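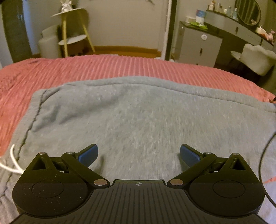

Chak-lun Tse has made beds for a living for nine years, first in a hotel laundry and now at Dimdale, a residence with 314 rooms where he runs the linen store. He is often asked what to do about blankets that go flat and bedspreads that slide off in the night. We met in the store one afternoon in December, and he kept folding while we talked.

Fleece was the first subject. Tse likes it for the top of a bed in winter but says most people wash it too hot. "Cool water, a small amount of soap, no softener," he said. "Softener coats the fibers. After a few washes the blanket feels greasy and it doesn't hold warmth the same way."

He dries fleece on the lowest setting and takes it out while the edges are still slightly damp. Then it goes over a rail for an hour. He will not iron it. "I had a new starter who ironed one. It left a shiny patch the shape of the iron, and you can still find that blanket on the shelf. We use it for the floor when we paint."

Ribbed bedspreads need different handling. The channels hold lint, and lint from gray fleece shows badly on a pale color such as pink. Tse shakes the spread outdoors before washing and never puts it in the same load as the blanket. When it is back on the bed he runs his palm along the ribs from the pillow end to the foot. "If you go across them you push the fabric into lumps. Go the way the lines go."

On the order of things, he is firm. The bedspread goes on first and is pulled level on both sides. The blanket is laid on top, with its upper edge folded over. He leaves the sides of the blanket loose. "Tucked in, people pull it out anyway, and they pull the spread with it."

Dimdale buys its blankets from Pusar and its spreads from a smaller maker, Fasen. Tse has no complaint about either, though he would like Fasen to use a longer stitch on the hem. The last count of the store came to 1406 pieces, and 767 of those were blankets. He writes the month of purchase on each label in laundry pen and checks the seams when a piece comes back from the wash. A seam that has begun to open gets mended the same day, by hand, with a doubled thread.

I asked about chargers, which seem to end up on every bed now. Tse said he finds cables in the laundry bags most weeks. They catch in the drum and the plugs can tear a hem. He lifts the blanket by two corners and looks before he strips a bed, and he asks residents to do the same. "Some do," he said.

His own bed at home has one blanket and no spread. He bought the blanket at Tang, a discount shop near the bus station, and has no plans to replace it. "It's thin in the middle," he said. "I turn it round every month so the thin part moves."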